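Edden disassembly cell for desktop computers
Equipment page and planning notes for buyers

Plosine > Cells > Edden

Edden is a small robot cell for shops which take apart used office computers. It is made of a robot arm with two-finger gripper, a wrist camera, a steel table and a control cabinet. This page is written for the person who must prepare the budget. The technical data sheet is separate, please ask for it.

Who buys this cell

Most of our customers are refurbishers and recyclers who receive the same few models of tower in big lots, for example from schools and banks. If your lots are very mixed, please speak with us before you order. Each new model of case needs its own teaching work, and this work costs hours. A shop with many models and only a few pieces of each will wait long to get the money back.

What is in the price

The base package includes:
Arm, gripper and wrist camera, mounted and tested
Table with clamps for tower cases
Control cabinet with 2 meters of cable to the arm
Teaching of one case model of your choice
One training day at your shop

Not included are the air supply, the safety fence, and the bins for sorted parts. Customers often forget the fence in the first budget.

The work inside the case

Drive carriers are usually the first part that customers want to automate. When you choose the model for teaching, look at how the carriers are held and how many cables are near them. Blue plastic latches like on these Dell towers are easy to find for the camera, but the cables around the bay need a plan.

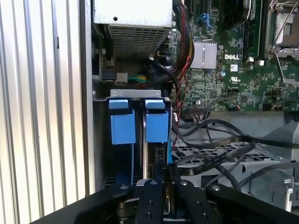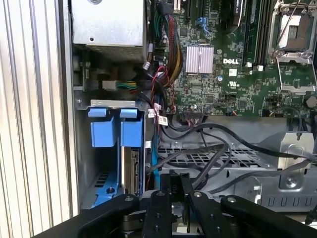

Planning the budget

We advise to divide the budget in three parts: the cell, the preparation of the room, and the teaching of additional models. The third part is the one which grows. Ask your warehouse for a list of the models from last year, sorted by quantity, and send it to us. From this list we can tell which models are worth to teach and which should stay with manual work.

Finger pads are a wear part. One set lasts for 400 cases in normal use, and less if the sheet metal has sharp edges. Please plan a yearly quantity and order the pads together, so you pay the shipping only once. The pads for Edden do not fit on our older Grollow cell.

Floor and power

The table with full load weighs 279 kg. A normal concrete floor is fine. For an upper floor, please ask the owner of the building to confirm the load in writing. The cabinet needs its own power line. Leave free space at the side of the cabinet door, it must open completely for service.

Options

Tanasarn screw station. Removes the screws of the side panel before the case comes to the arm. Useful only for older cases, many newer ones open with a lever.
Second clamp set. The operator can load the next case during the work on the first one.
Service contract. One visit per year, with check of the gripper and new calibration of the camera.

Trial before purchase

You can send us up to 200 cases of one model for a paid trial. We run them in our workshop and you receive a report with the time per case and a list of the cases where a person had to help. If you order a cell later, the price of the trial is taken off from the invoice. Places for the trial are free again from July.

Contact

For offers and trial dates please write to Kerubo Mwaipopo, Plosine sales office. Please include your list of models, a plan of the room with measures, and a few photos of the opened cases. The offer is valid for 60 days after we send it.

Prices on this page's price list were last checked on 10th February.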